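Prillow Bench Arm – Set-Up Guide for Boarding Facilities
Section 4: Moving tray cleaning to the arm

Rev. Jul 25, 2025

Read this section before the first shift that uses the arm. It covers the station layout, the first run and the duties that stay with staff.

4.1 Prepare the station

1. Set the tray lengthwise on the table, within reach of the arm.
2. Fit a bag in the waste bin and fold it over the rim.
3. Place the bin on the far side of the tray from the arm.
4. Hand the scoop to the gripper, handle first, and close the gripper from the Tondeo panel. 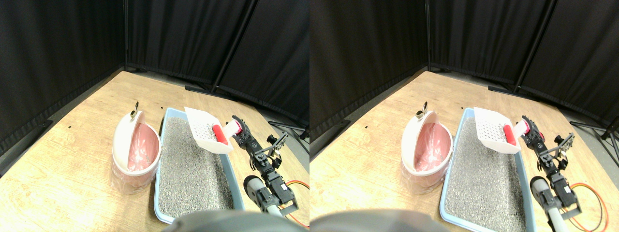
Staff who used to scoop every tray by hand will now spend most of that time loading, checking and swapping. Plan the rota around this before you cut any hours. The arm holds the scoop by its red handle with the slotted blade angled down over the litter, and the person on duty should look at that grip at the start of each tray. If the handle has turned, press Hold and reseat it.

CAUTION: Keep hands out of the tray while the panel light is on. Press Hold first, even for a quick fix.

4.2 First run

1. Select Slow on the panel.
2. Run 6 trays with one trained person at the table.
3. Write down every stop in the shift log, with the code shown. Code 959 means the grip was lost.

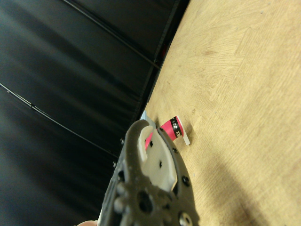
4. Clear the code at the panel and start the tray again from step 1.

NOTE: The pause timer is set to 1800 seconds at the factory. A tray left on Hold for longer must be restarted.

4.3 What staff still do

Health checks remain a staff job. The arm does not report blood, loose stool or a tray that has not been used – look at each tray before it goes on the table. 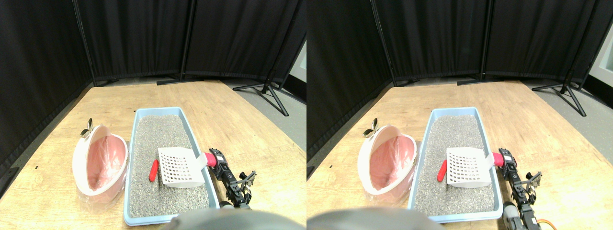 Tie off and change the bin bag at the end of every shift, or sooner if it is full. Wash the scoop by hand. At shift change, the person leaving signs the log and the person coming in tests the Hold button.

For grip faults that return after reseating, see Section 6.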